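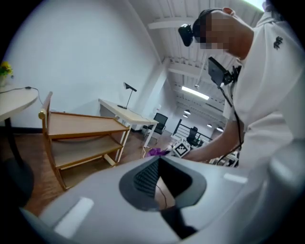

## Saturday, moving the desks about

**1.** We've had the upstairs room at Fliton since January and it still isn't sorted. Spent this morning on the furniture. Posting as I go, mostly so I remember what went where.

**2.** The wooden trolley is staying. Two tiers, rail along the back, nothing on either shelf yet. Printer paper on the bottom, mugs on top. It cost 30 quid from the Saseck clearance and I'd buy another.

**3.** Light wooden desk stays against the wall. The black lamp is fine there. The white cord running down to the floor is not. Cable clips are on the list.

**4.** Same problem on the round table. There's a black power cord going straight across the top and over the edge, next to the plant. Someone will catch it with a sleeve. Looking at an under-table tray from Brurkis.

**5.** The plant is the one with yellow flowers. I don't know what it's called. If you do, please say, as I've been watering it every 3 days and guessing.

**6.** Measured the gap by the white column. 115 cm. A second trolley would go in, a second desk wouldn't.

**7.** Lights: one long fluorescent and a line of round pendants, up by the beams. I'd like to use only the pendants in the afternoon but they're on the same switch. Have asked Sumampouw what it costs to split them.

**8.** Sumampouw came back already. 700. We'll leave the lights as they are.

**9.** Black office chairs: one by the desk, one past the railing. I want both on this side. The far one needs a new castor first.

**10.** Stopping for lunch. Still to do: clips, cable tray, castor, and a mat under the desk chair before it marks the floor. If anyone local has a mat going spare, I can collect.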